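4.3 Collecting the basket episodes

This section belongs to the garment transfer study (Zitance, second data set). Before you begin, the two arms must be calibrated as written in 4.2. If the calibration is older than one month, repeat it.

1. Put the basket on the floor in front of the robot, turned diagonally. The exact angle is free, but change it after each block of 50 episodes.

2. Put the garments into the basket by hand. Do not fold them. The method learns to choose a grasp point on crumpled cloth, and folded cloth gives edges which are too easy.

3. Check that both grippers show the green light. If a light is off, stop and go to 4.6.

4. Start the recording in Gruvia and wait for the short tone. Motion made before the tone is not saved.

5. Bring the left gripper over the near end of the basket and go down slowly until the finger tips reach the cloth. Keep the right arm back during this step.
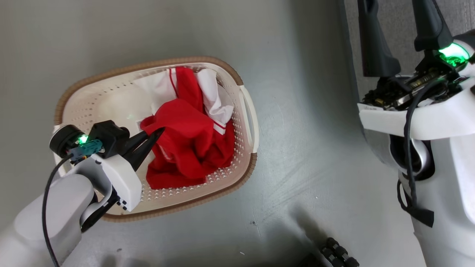
Fadime Kılıçarslan remarked, after reading the first draft of this section, that the operators should not search for the best fold. In her opinion, if they always take the highest point, the policy will only learn height, and then it fails when the basket is almost empty. She asked for at least one low grasp in every block.

We follow this advice now. In the first data set (1,419 episodes) almost all grasps were high, and the policy stopped often at the last garment. The second set has 2,985 episodes with mixed grasp heights. The comparison is in chapter 6.

6. Close the fingers and lift straight up. When the garment is free of the rim, bring the right gripper to it and hold it with both.

7. Move the garment to the target area and open both grippers. Press "End" in Gruvia.

8. Mark the episode as "good", "slip" or "double". Use "double" when two garments came up together. Please do not delete these episodes. The training script reads them as negative samples.

Note: A slip is not an operator error. You may try again in the same episode up to three times.

Caution: Keep your hands out of the basket while the arms are enabled. To correct the garments, press the pause button first and wait until the arms hold still.

Caution: Look at the cables along both arms before every block. A loop which hangs too low can catch on the rim of the basket.

Questions about the labels go to Indrek Juška. The export of finished blocks is explained in 4.4.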